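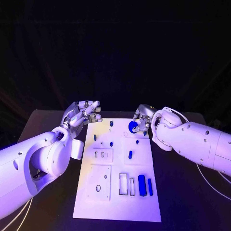 Peg and insertion boards - store-bought or make your own?
Reading time: 3 min | 6 replies | 7 shares

dorin_manole
Hello all, long-time reader, not much of a poster. My mother has been told to keep her fingers busy after her wrist operation in March, and I would like to get her one of those flat boards where you fit pieces into slots and over pegs. She is 78 and sharp as anything, so it can't look like a baby toy or it will go straight in the closet with the jigsaw my brother bought her. I keep going back and forth between buying one and making one in the garage. What would you do?

filtcombe_fran
Buy it, Dorin! I made one for my husband and loved every minute of the sawing, but the slots came out a hair too tight and the poor man used words I hadn't heard since our honeymoon. If you do buy, look for a white board with pieces in one strong color - blue is lovely - so she can find them without hunting.

Relu Ciobanu
I'm going to disagree with Fran a little, with affection. Tight slots can be sanded. A store board is the same board forever, and once she knows it by heart she'll be bored with it. I made mine with a top that lifts off, so I can swap the layout when my father gets too quick. He's on his third layout now and complains about every one of them, so I know he's enjoying himself.

okafor_k
Whichever way you go, please put some discs in. Pegs are fine, but picking up a flat disc and tipping it on its side to go into a slot is a different job for the fingers altogether, and it's the one my aunt found hardest and ended up liking best. Coin size was fiddly enough for her. Check with your mother's therapist first though, they may want her starting on something bigger.

filtcombe_fran
Relu, sanded with what patience? I had 7 slots to do and gave up after two.

Relu Ciobanu
A nail file and a ball game on the radio, Fran. You'd be done by the sixth inning.

remcombe_reader
Can I put in a word about the table? We had a pale board on a pale tablecloth and my grandfather kept setting pieces down and losing them. We took the cloth off, there's dark wood under it, and the grumbling stopped that same evening. A bit of shelf liner under the board keeps it from sliding too.

dorin_manole
Thank you, every one of you. I called the therapist's office and she's fine with discs as long as they start out chunky. I think I'll buy a plain board now and try Relu's lift-off top over the summer. Relu, how thick is yours?

Relu Ciobanu
Half an inch for the base, a quarter for the top. I'll measure the slots tonight after supper and send them to you.

7 shares | Reply | Follow thread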